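October 13, 2026

Table setup for the Sundondale display, second try.

Put the waffle cloth back on after the wash. It came out of the dryer narrower than it went in: I lost 15 mm on the short side, none that I could measure on the long side. Still enough overhang if it goes on square. The plain cotton one from July is better behaved but shows every fold, so I am staying with the waffle for now.

Room divider moved up behind the table. The hinge between the second and third panels had worked loose again and I replaced both screws with the 13 mm ones from the Hornon box. Do not use anything longer, they come through the edge. Sumeya Tsegaye wants the divider oiled before we take it to Pledton. I tried a little on the back of one foot and will look at it tomorrow.

Went through the odds-and-ends crate in the afternoon. Most of it goes back on the shelf. Things I want to keep near the table for trying out spacing: the plush hammer, the green hairbrush, one marker, the snack pouch, the brown bottle, the bowl with its plate. They are different enough in size and surface to tell me if the cloth texture gets in the way. My feeling is that it doesn't, except with the pouch, where there is already a lot of printing going on.

The bowl and plate are the quiet part. I tried the bowl centered and didn't like it, so it stays over to the right side of the plate.
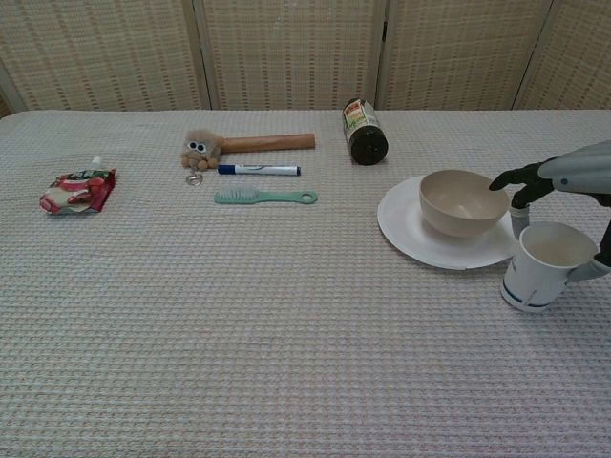 Layout 8, waffle cloth, divider behind. Bottle on its side at the back, hammer above marker and brush.

Gap between the pouch and the rest is on purpose — Sumeya thinks it is too wide. Will try closing it by half.

To do: iron the second cloth, ask Bogale for the price on another divider (last quote was $49 without delivery), find the lid for the crate. Spare hinge screws are in the top drawer, left side, in the jar with no label.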